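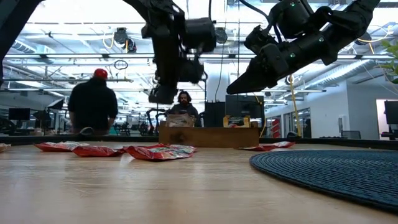 The Well at Stubbs

My aunt left me the house at Stubbs and the well that went with it. The house had been empty for 15 years. The well was older than the house, and the lawyer in Naltine gave me a separate key for its lid, on a loop of green string.

I drove up in January. The last part of the road was gravel, and past the Jukow turnoff it had not been plowed. I left the car by a fence and walked the rest with my bag and a loaf of bread.

The kitchen pump gave two coughs and nothing else. I ate some of the bread in my coat and went out to look at the well while there was still light. The lock was stiff. When I got the lid up I dropped a stone in and listened, and I did not hear it land.

At the feed store the next morning I told the man behind the counter. He kept on tying up a sack.
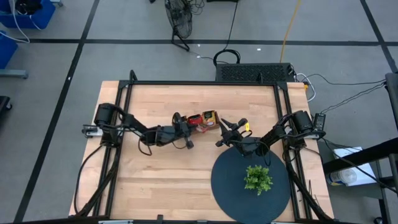 "How deep is it?"

"It was 82 feet when your aunt had it measured. She wrote it inside the lid."

I had not thought to look inside the lid. I bought rope and a lead weight from him, and a bag of salt for the steps.

He was right about the writing. It was in pencil, in her square hand, a column of numbers going back to before I was born. Every January she had let down a line and written what she found. Water at 33. Water at 33. One dry year it had dropped to 40, and she had underlined that. The last entry had no number, only a dash.

I tied on the weight and let the rope go hand over hand. At 33 feet it was still swinging free. At 60 it touched the side and I felt it scrape. Then it stopped, and when I pulled it up the weight had mud on it and the last foot of rope was dark. There was a little water – not much.

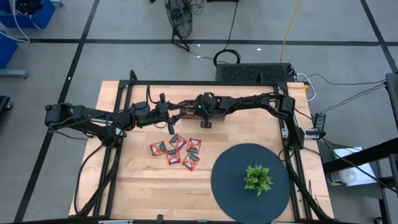

The Driller

The driller came from Hivine with his daughter, who did the talking. She said they could clean out the old well or put in a new one lower down, by the road. Cleaning it would cost $1,666 and might not help. She said most people went with the new one.

I asked what my aunt would have done. The driller said he had come out for her once, and she had given him coffee and sent him home.

I paid for the cleaning. It took them two days. They brought up mud, a bucket with no handle, and a great many stones, all much the same size.

"Kids," the daughter said. "They drop them in to hear the splash."

I had spent summers there until I was ten. I helped her carry the stones over to the wall.
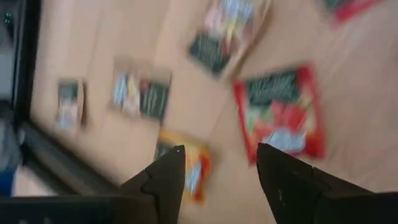 Snack packages on a light tan tabletop.

They left before dark. I waited a week, as they had told me to, and then let the line down again. I found a pencil in the kitchen drawer and wrote the number under my aunt's dash. Then I locked the lid and went in to try the pump.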